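Home Tickets Knowledge base Downloads Log in

Gripper comparison on the tableware task: slips and double picks with the Bronier hand

Last updated November 12, 2023

Ticket 1899
Status: open, waiting on parts
Component: end effector, wrist, controller config
Priority: normal

Summary

We are comparing two grippers on the same arm before we commit to one for the Wiltcombe cell. The first is the Bronier two-finger hand with the thin black fingers. The second is the Espinoza hand, which has wider padded fingers and a longer body. The task is nesting and unnesting plastic bowls and cups on a cloth-covered table. The Bronier hand loses its grip on wide bowls, and when it does hold, it sometimes brings up two bowls at once. The Espinoza hand does neither very often but can't get into tight spots. This ticket is about the Bronier problems. There is a separate ticket for the Espinoza clearance issue.

Setup

Same arm for both hands. Controller is the Fadville unit on the current release, with the vendor's gripper plugin. Fixed camera by the table, plus the one on the wrist when the bracket is fitted. The bracket only fits the Espinoza hand, so all Bronier results below were done with the fixed camera alone. Keep that in mind when comparing them.

The tableware is the standard plastic set: bowls in several sizes, plus tapered cups. We kept the dark green cloth because earlier results were recorded on it and we wanted the color segmentation to behave the same. It does shift a little under side load. We have not clamped it.

Every run starts from a layout with some bowls already nested and others standing apart. Wide bowls are mixed in with at least one small deep one, since they fail in different ways.

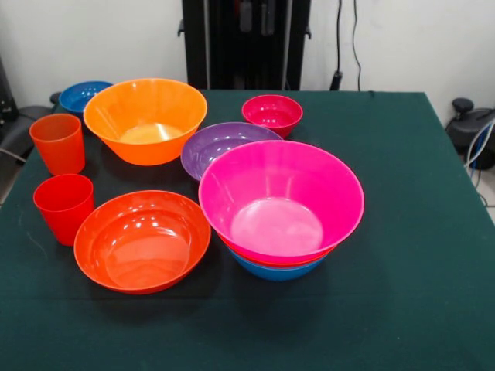
Reply from the Wiltcombe site: they asked whether the starting layout is the same for both hands. They had a comparison last May where one gripper was tested on neat layouts and the other on whatever was left on the table, and the numbers could not be used. They also wanted to know if the bowls were wiped between runs, since handling leaves a film that changes the friction.

To answer both: the layouts come from one list, and each hand runs the whole list in the same order. Placement by hand is good to within a finger width, no better. The bowls were not wiped in the first batch. They were wiped with a dry cloth in the second batch and it made no difference we could measure, so we stopped.

Symptoms

1. Slip on wide shallow bowls. The fingers close on the rim, the controller reports a good grasp, the arm lifts, and the bowl rotates around the contact point and drops. It usually lands upright. The controller keeps reporting a good grasp for a moment after the bowl is gone.

2. Double pick from a nested stack. The inside finger goes down past the rim of the top bowl and the outside finger catches the rim of the one below. Both come up together.

3. Cups pushed over. On a straight-down approach the hand clears the cups. On an angled approach the outer finger sweeps lower than the planner thinks it does, and a cup near the target gets tipped.

Log, first session

Ran the layout list with the Bronier hand at default force. Slips on wide bowls from the first layout on. Small deep bowl was fine every time.

Raised closing force one step. Fewer slips, but the rims flex inward and the bowl jumps when released. Put it back.

Slowed the lift to half. No change in slips. The bowl rotates just as far, only later.

Changed the approach so the finger enters along the bowl's radius, tilted, instead of straight down. This helped more than anything else so far. With the tilt, the finger pad sits flat against the sloping wall. Straight down, only the tip touches.

Ran the wide bowls again with the tilted approach, 200 attempts. Slips dropped to 6. All 6 were on shallow bowls with a rolled rim, where the lip keeps the pad from seating against the wall.

Log, second session

Looked at the tipped cups. Exported the planned finger path and compared it with what the fixed camera saw. The real fingertip is lower than the model. Checked the tool definition in the Fadville config and found the finger length was for the short fingers. We have the long ones mounted. Corrected the value and reloaded.

After the reload the plugin went back to the old number. The plugin keeps its own copy of the tool definition and writes it over the config at startup. You have to change it in both places or delete the plugin's cached copy. We deleted the cached copy and the new value has stayed through several restarts.

With the right finger length, symptom 3 went away on layouts where the cups stand clear of the target. Where a cup is close to the bowl, the planner now refuses the angled approach and says no path. That is correct behavior, but it means the run stops and waits for an operator.

Log, third session

Retested the tilted approach on a shallow bowl with a cup close by and a tall nested stack on the other side. We picked this layout because it leaves the arm only one reasonable direction to come in from. We jogged down in small steps to check the fingertip height at the rim before letting the program close.

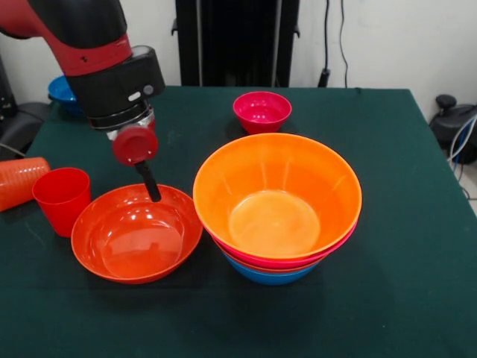
The height offset came out consistent from one side of the table to the other, so the tool definition is now good and the table plane in the config is good too. We had suspected the plane earlier and lost most of a morning re-teaching it. If you are seeing low fingertips, check the finger length first.

Then moved to the double picks. These do not depend on force or lift speed. They depend on how far the inside finger goes down before closing, and on how much rim is showing between one bowl and the next. When nested bowls sit offset, the gap is wide on one side and nearly closed on the other. The controller picks its grasp point from the camera's view, and it tends to choose the side with the most rim showing, where it is easiest to catch the lower bowl as well.

Limited the insertion depth to just below the top rim. Double picks mostly stopped. The shallower grasp brought some of the slips back, as you would expect.

Swapped to the Espinoza hand and ran the same stacks. No double picks, because the padded finger is too thick to get between two rims. It rides up onto the edge and the grasp fails cleanly, with a correct error. For our purposes a clean failure is better than two bowls in the air, but it still counts as a failure in the comparison.

Where it stands

Grasp reporting. The Bronier plugin decides a grasp is good from motor current at the moment of closing and does not look again. The Espinoza plugin polls during the lift. We asked Bronier support if polling can be turned on. They said it is in the hand's firmware but not exposed in this version of the plugin. As a workaround we read the finger position from our own script every 1000 ms and raise a fault if the fingers have closed further than they should. That catches a dropped bowl before the arm reaches the place point, though not always by much.

Finger pads. A softer pad for the Bronier fingers is on order. It should help on the rolled rims. It also adds thickness, so the double pick test has to be repeated once the pads are on.

Camera. The comparison is still uneven while only one hand has a wrist camera. Someone needs to draw up a bracket for the Bronier hand or we take the wrist camera off the Espinoza hand and rerun its list. The second is less work.

Settings to use for now, Bronier hand

Closing force: default
Approach: tilted, along the bowl radius
Insertion depth: full for single bowls, limited for nested bowls
Tool definition: long fingers, plugin cache deleted
Lift speed: default
Grasp check: our script, on

Do not mix the two depth settings in one program without a check for whether the target is nested. We did this once by leaving the limit on, and single bowls started slipping again. It took a while to see why.

Leaving the ticket open until the pads are in. Please add results here and not in the Espinoza ticket, even if you ran both hands.

Related tickets

Espinoza hand: not enough clearance between cups
Fadville controller: plugin overwrites tool definition at startup
Wrist camera bracket for Bronier hand
Fixed camera: glare on glossy bowls under overhead lights
Wiltcombe cell: cloth or bare table

Back to top Previous ticket Next ticket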